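The Coat Rack

The letter from Prondow gave the address, the date, 16 January 2022, and a line in bold saying visitors should not touch anything on the tables. I took the early bus. It was 400 steps from the stop to the door, which I know only from counting to keep my mind off the interview.

I had told my sister it was an open day, and so it was, but Prondow had also written that they were looking for people to work there, and that anyone who came might be asked to have a go.

A woman at the door gave me a badge with the number 2082 on it.

"Have there been that many?" I asked.

"No," she said. "They start at 1000 and then somebody dropped the box."

She took three of us round. The other two were a retired couple from Mangubat who had thought it was a furniture showroom, and who stayed once they had sat down. The husband asked where the robots were. She told him most of the work came before the robots. People did an ordinary job with the grippers in their hands, again and again, and the machines learned from that.

"What sort of job?" he said.

"Hanging things up. Wiping tables. Whatever you did this morning."

He thought about what he had done this morning and didn't ask anything else.

I watched the coat rack. I had worked for eleven winters in the cloakroom at the Stulumard theatre, and I had never seen anyone take such care over a peg.

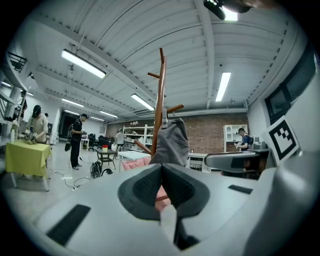
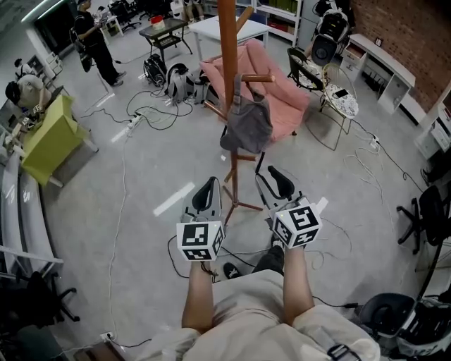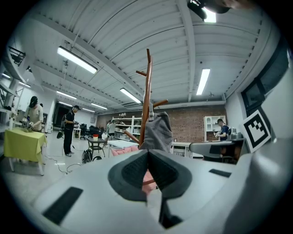
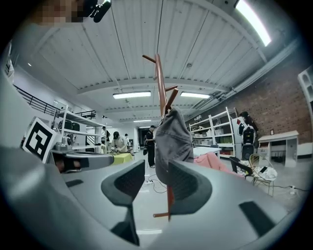

The wooden coat rack at Prondow, with the grippers at work.

"You're frowning," the woman said.

"There's a knack to it," I said. "You look at the peg first. If you look at what you're carrying, you miss."

"Would you show me?"

So I put the grippers on. They were lighter than I had expected, and my hands felt a long way off, as if I had left them in another room. I closed the right one on the cloth and it slid out. The second time it held. I looked at the peg and not at the cloth, the way I used to in August, when the theatre brought in a touring show and the cloakroom had nothing but hats and umbrellas, and I let go.

The couple from Mangubat clapped. I wished they hadn't.

"Again," said the woman. "The same, but start from further back."

I did it again. Then she asked me to do it badly, and that was harder. My arms wanted to put the thing where it belonged — they had been doing so for years — and I had to think about missing. When at last it fell on the floor she wrote something down and seemed pleased.

Afterwards she gave me tea and a form. There was a box for previous experience and I wrote "coats". Under it was a line asking whether I could travel to the other site, at Pludenier, if needed. I didn't know where Pludenier was. I ticked yes, handed back the badge and went out to look for the bus.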